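How to Plan a Day Hike You Will Still Be Speaking to Each Other After

Most advice on day hikes begins with boots. Mine begins with the parking lot, where more hikes go wrong than on any ridge I have walked. You can have beautiful boots and still spend your morning circling a gravel loop behind a man in a camper van who has no intention of leaving.

I have been dragging friends up hills for a good while now, and what follows is the routine we've settled into. It was arrived at by doing each step wrong at least once.

Step 1. Choose the hike for the slowest person

Find out who that is before you pick the trail. People lie about this. Leen Haddad once told me she was "in decent shape," which was true, and that she "loved climbing," which referred to a wall in a gym with a smoothie bar. We chose the Morelli Ridge trail on the strength of that, and she spoke to me again in July.

Ask what they hiked last and how they felt the next morning. If they can't remember the last hike, plan for a short one with a bench in it. A lake helps. People will forgive a lot of uphill if there's a lake, and almost none if the reward is a radio tower.

Step 2. Look at the climb before the distance

A flat eight miles is a pleasant day. Eight miles with a mountain in the middle is another matter, and the trail sign gives them both the same number. Look at the contour lines. Where they bunch up like a badly made bed, you'll be going slowly and saying very little.

I allow 30 minutes for each mile on a normal trail with a group, and more once it gets steep. That sounds insulting on paper. On the trail it turns out to include snack stops, the layer that goes on, the same layer coming off again, and Gil-soo Koo photographing mushrooms. Gil-soo is a fine hiker. He just can't pass a mushroom.

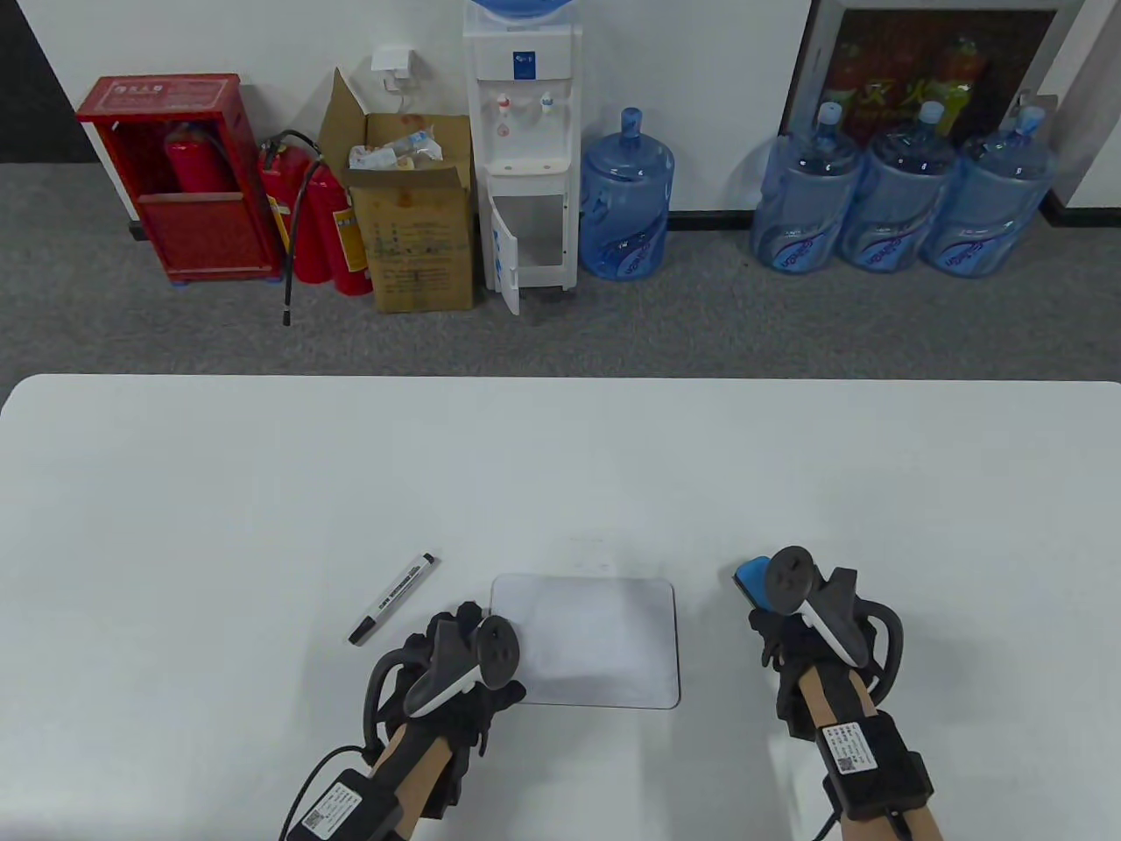 Write the times down next to the landmarks: trailhead, bridge, junction, lake. You don't need to stick to them. They're there so that when somebody says "we must be nearly there," you can check, and then decide whether to tell them.

Step 3. Set a turnaround time and mean it

Pick the hour at which you'll turn back no matter where you are, and say it out loud in the car while everyone is still reasonable. For a hike that starts at eight, we usually say one o'clock. If we haven't reached the top by then, the top can stay where it is.

The trouble comes at ten to one, with the summit in plain sight and looking close. Summits always look close. On Vaselen Peak we gave ourselves "just a few more minutes" and came down the last stretch by the light of a single headlamp, which belonged to Azucena Villaseñor, who walked in front and didn't offer to slow down. She'd voted to turn around. It was a long descent for the rest of us.

Step 4. Check the boring things the night before

Is the road open? Does the lot need a pass, and do you have it, or is it in the other car? Are dogs allowed? Is the creek crossing a bridge or a suggestion? Ranger stations will usually tell you all of this over the phone, and they've heard stupider questions than yours.

Check the weather for the high point of the trail as well as the nearest town. The town of Flakine sits in a warm little valley full of bakeries. The pass above it does not. I've stood up there in a cotton sweatshirt, in sideways sleet, still holding half a cinnamon roll.

While you're at it, download the map to your phone, then bring a paper one too. Phones don't like cold and will go from half charged to nothing when you take them out to look at the junction. Paper has its own problems in the wind, but it never asks you to update it.

Step 5. Pack for standing still

Walking keeps you warm. Sitting on a rock while someone fixes a blister doesn't. Bring one more warm layer than you think you need, and a rain shell even if the sky is offensively blue.

I carry 2 liters of water for an ordinary day and more if it's hot or the trail is dry. Food should be something you want to eat when you're tired. I have packed virtuous little bags of raw almonds and carried every one of them home again. A cheese sandwich has never made the return trip.

The rest of my pack is a headlamp, a small first aid kit with far too many blister patches, a whistle, sunscreen, a lighter, and a trash bag. The trash bag can be a rain skirt, a seat, or a place to put trash, and it weighs nothing.

Step 6. Tell somebody where you're going

Pick a person who isn't coming. Give them the trailhead, the route, the car you're taking, and the time at which they should start to worry. Then give them the number they should call, so they aren't searching for it in a panic.

My person is Eustaquio Trujillo, who takes the job more seriously than I'd like. We once stopped for pie on the way home and I forgot to text. By the time I got a signal I had eleven messages, the last of which had decent grammar and the tone of a eulogy. Text your person before the pie.

Step 7. Arrive early, leave together

At popular trailheads, I aim to be parked by seven in the morning. It's a miserable thing to ask of adults, and it works. You get a space and a quiet trail, and the climb is done before the sun comes over.

Once you're walking, put the slower hikers near the front. If they're at the back, they catch up with the group just as the group finishes its rest and moves off, and they never get a rest of their own. Jinlong Shao pointed this out to me after a full day of it. He was polite about it, considering. Wait at every junction until everyone is there, even when the way is obvious. It's obvious to you because you're the one holding the map.

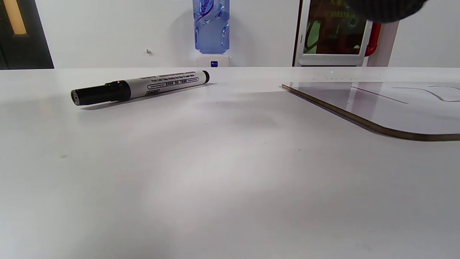
What if half the group wants to keep going and half wants to turn back?

Turn back, all of you, unless both halves have a map, a light, and somebody who knows the route. Splitting up sounds fair at the junction, and then one half is sitting in the parking lot at dusk without the car keys. If you do split, agree on a meeting time and on who has the keys.

Step 8. Keep something in the car

Dry socks, a clean shirt, shoes that aren't the ones you hiked in, and a bag of chips. Salt tastes extraordinary after a long day. Leave some extra water too, but don't leave food where bears are a concern. The trailhead board will tell you, often with a picture of what's left of somebody's hatchback.

Then write a line or two about the hike before you forget: how long it took, where the mud was, whether the toilet had paper. I keep mine in a notebook that lives in the glove box. The entry for Morelli Ridge just says "No. Ask Leen."

Recent posts
Urnotum Lake in the Rain: A Trip Report
Blisters, and What I Have Put on Them
Do You Need Trekking Poles?
Three Easy Walks Near Flakine
How to Read a Trailhead Board
The Bakery Stop, Reconsidered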